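The Deposit

The flat in Zevholm had been let furnished, which meant a table, two chairs, a bed that leaned towards the window and a wardrobe with no rail. Rutilio Varela had lived in it for seven years. He had bought the rail himself in the first week, and now that he was leaving he couldn't decide whether to take it with him.

He had paid a deposit of 900 when he moved in. The agency was called Krishnan then and it was called Krishnan now, although the office had moved twice and the woman who had given him the keys had left. The new person was Yuzuki Murakami. She wrote short emails and signed them with her full name. In the last one she had said she would come at two to go through the inventory, and that it would help if the flat was clear by then.

It was ten past one and the flat wasn't clear. There were four boxes by the door, a rolled mattress cover and a lamp. In the kitchen was everything he had not wanted to look at, which was most of the kitchen.

He started with the drawer under the kettle. It had takeaway menus in it, and a bicycle key, and a bundle of receipts held with a rubber band that fell apart when he touched it. He put the menus in the bin. He read the receipts. One was for paint, from the autumn when he and Ilse had done the hall. They had bought two tins of the wrong white and gone back for a third, and the shop had refused to take the others, and they'd had a row about it on the tram and then stopped having it when a man sat down between them.

He put the receipt for the paint in his pocket and threw the rest away.

The bell went at twenty to two.

"I'm early," said Yuzuki Murakami. She had a clipboard and a wet umbrella, and she looked for somewhere to put the umbrella. "The one before you cancelled."

"It isn't clear yet."

"I can start in the bedroom."

"The bedroom's clear," he said, and she went in.

He stood in the kitchen and listened to her open the wardrobe. She closed it and opened it again.

"There's a rail in here," she called.

"That's mine."

"It's not on the list."

"No. I put it in."

"Do you want it?"

He went to the bedroom door. The rail was a plain steel one, and he had cut it to length with a borrowed saw, a bit too short, so that it had to be packed out at one end with folded card. The card was still there.

"If I take it out there'll be holes," he said.

"There'll be holes, yes."

"What do holes cost?"

She turned over a page. "It depends on the holes."

"I'll leave it."

She wrote something down. It took longer than he thought it should have, for one rail.

They did the bed next. She pressed the mattress with the flat of her hand and asked if it had always leaned. He said it had. She found this on the list, where somebody had written "leans" in brackets, and she seemed pleased with whoever it was. Then she went to the window and worked the handle, and looked at the sill, and asked about the mark.

"A plant," he said. "It had a saucer but the saucer was cracked."

"It's quite a big mark."

"It was quite a big plant."

It had been Ilse's plant. She had taken it when she went to Veltodach, on the train, on her knees, five hours. She'd sent a message from every station saying how many leaves had come off. He had not thought to look at the sill underneath until a month after that.

"I could sand it," he said.

"Today?"

"No."

She wrote that down as well.

In the hall she ran her finger along the wall by the light switch and didn't say anything. It was a good wall. They had done it properly, with the edges taped and three coats, and in the evening the light from the stairs came through the glass over the door and lay along it. He waited for her to mention it.

"Was this white before?" she asked.

"It was yellow."

"The list says cream."

"It was yellow when we got here. People had smoked."

"Did you ask before you painted it?"

"I telephoned. I talked to the woman who was there then. She said that was fine as long as it was white."

"There's no note of it."

"I've got the receipt," he said, and gave it to her.

She held it up to the bulb. The print had faded, and the name of the shop had gone altogether, but the date could be read, and the word for white, and the price. She took a photo of it with her phone and handed it back.

"It doesn't show that you asked," she said.

"No."

"But I'll put it in."

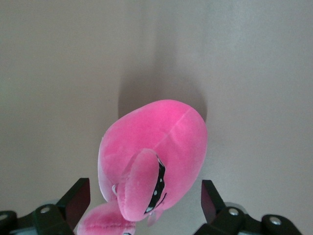 The kitchen took the longest. He went on packing while she counted plates, and they kept having to move round each other. The list had six plates and there were five. He knew where the sixth had gone. It had gone out of the window one New Year, by accident, with a cake on it, and the neighbours below had found the cake on their balcony and sent up a card. He told her it had broken.

"Plates break," she said. "We don't charge for one."

"What about the oven?"

"What about it?"

"I cleaned it. I was up until three."

She opened the door and crouched down and looked inside for a decent amount of time. "You did a good job," she said.

It was a Rokine oven, older than the rest of the kitchen, and it had only ever worked on the bottom shelf. For seven years he had turned everything round halfway through, and he supposed he would go on doing it in the next place until he noticed he didn't need to. He told her about the shelf, so that she could tell whoever came next. She said the owner was planning to take the whole kitchen out.

"When?"

"In March. All of it. The floor too."

"And the hall?"

"I think they're going to open up the hall. Take that wall down to here." She showed him with the clipboard.

He looked at the wall. Then he wrapped the last of his own cups in a page of newspaper and put it in the box, and folded the flaps over.

"So the holes wouldn't have mattered," he said.

"They'd have been on the list, though. I have to go by the list."

"And the mark from the plant?"

"That's on it as well." She clicked her pen. "I can put it as wear. If it's a big mark and it's wear, they sometimes take a little. If it's damage they take more."

"Which is it?"

She went back to the bedroom to look again, and he followed. Outside it had nearly stopped raining and a man was getting a pushchair down the steps of the building opposite, backwards, one step at a time. They both watched until he reached the pavement.

"Wear," she said.

He signed in three places. She dated it February 28, 2022 and tore off the bottom copy, and it was so faint that he had to tilt it to find his name. The meter reading had a box of its own. She had written 340 in it and then gone over the figures to make them darker.

"It's four weeks for the money," she said. "If you haven't heard, write to me and not to the office. The office takes longer."

"All right."

"Where are you going to?"

"Veltodach," he said. He hadn't planned to tell her. "Not to anyone. I mean I know someone there, but I'm not going to her. There's a job at the water board."

"I've a cousin there. She says it's windy."

"That's what I've heard."

She picked up her umbrella, which had left a small pool on the boards, and she took a tissue out of her bag and bent and wiped it up. He gave her the keys. There were two for the street door, two for the flat and one that he had never found the lock for. He'd carried it the whole time in case.

"What's this one?" she said.

"I was going to ask you."

She tried it in the flat door, and it went in a little way and stopped. She tried the cupboard with the meter in it. Then she went up half a flight to where there was a low door in the wall that he had always taken for a cleaner's cupboard, and he heard the key turn.

He went up. It was a storeroom, long and narrow, with a shelf down one side and a window the size of a book. It was dry. You could have got two bicycles in it, and the boxes that had stood at the end of the bed all those years, and the big plant in winter, when it hated the draught. On the door, at the level of his chest, was a brass plate with the number of his flat.

"It's on the list," Yuzuki Murakami said, after a moment. She had turned right to the back. "Store, one. In good order."

She had to go in and check it, so he held the door. She looked at the shelf and the window and ticked two boxes, and he initialled the page against the wall. Then she locked up and put the key with the others, and he went down to ring for the van.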